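Corkarwood Bench Cell for Desktop Repair and Teardown

Overview | What it does | What it leaves to you | Specifications | Ordering

If you have ever taken an old office computer apart at the kitchen table, you already know most of what we had to teach the Bench Cell. There's a latch that wants to be pushed and lifted together, a cable that has gone stiff with age, and a screw that drops somewhere under the drives and rattles at you for the rest of the evening. We get asked a lot whether machines can do everyday work yet, the laundry and the dishes and the fixing of things, and our answer is a friendly "some of it, at a walking pace." Computer repair happens to be one of the places where the answer is getting better quickly, and we'd love to show you why.

A desktop tower is a kinder job than a laundry basket. The metal parts stay put, the colored tabs tell you where to pull, and the motherboard is going to be the same shape tomorrow as it is today. The cables are another matter (oh, the cables!). They sag and curl and spring back, and a gripper that can place a memory module very nicely may still nudge a loop of wire out of its way three times before getting down to the drives. 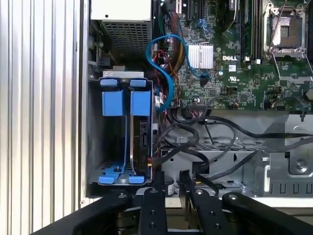 Normand Fehr: I'd still bet on a patient teenager with a screwdriver for a one-off repair. Where I'd want the machine is the fortieth computer of the day, when the teenager has stopped looking at what his hands are doing.

We think that's fair, and it is pretty much how we suggest you use the cell. One family computer that won't start is a job for a person. A back room stacked with retired office machines, all from the same couple of model lines, is where the Bench Cell earns its floor space.

What it does

Handles drives in slide-in carriers, memory modules and processors in lever-style sockets, once a model has been taught. Teaching a new model takes most of a working day the first time and a good deal less after that, and you don't need to write any code to do it. You guide the arm by hand, save the position, and have a cup of coffee while it tries the move back at you slowly.

What it leaves to you

Side panels with bent edges, stripped screws, thermal paste, dust. Also anything tied up with tape by a previous owner, which the software will politely refuse to touch. Plugging in thin cables is possible but slow, and we would be fibbing if we told you it was ready for a busy shop. Our Erex software pauses and calls for a hand when it isn't sure, and in your first month it will call often. Please don't be discouraged! Most of those calls are settled with a tap on the screen.

The part people tend to overlook is the work holding. A tower lying on its side is steady enough, but small parts need a home that is in the same place every time, so each cell ships with a printed tray laid out with pockets and slots for the pieces going in or coming out. If your parts are an odd size, send us the measurements and we'll print a tray to suit.

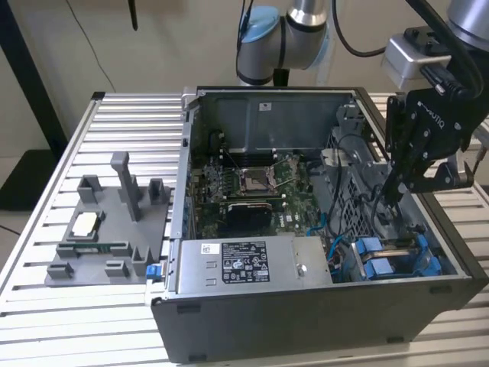 Trays come up with a firm pull and new ones go down in a few minutes, so a shop that does drives in the morning and memory after lunch can switch over without calling us. We do suggest keeping a spare of any tray you use daily, as the narrow slots are the first thing to wear.

Specifications

Table length: 218 cm
Saved positions: up to 1000
Taught models included: 8
Control software: Erex
Spare tray: one included, Lakden gray
Power: ordinary wall outlet

Ordering

Cells are built to order and the next group goes out in March. Write to Gönül Yurt at the Corkarwood sales desk with the computer models you see most often and a rough idea of how many come through your door in a week. If the numbers don't make sense for you yet, she will tell you so, and she'll happily keep your name for when the cable work gets faster.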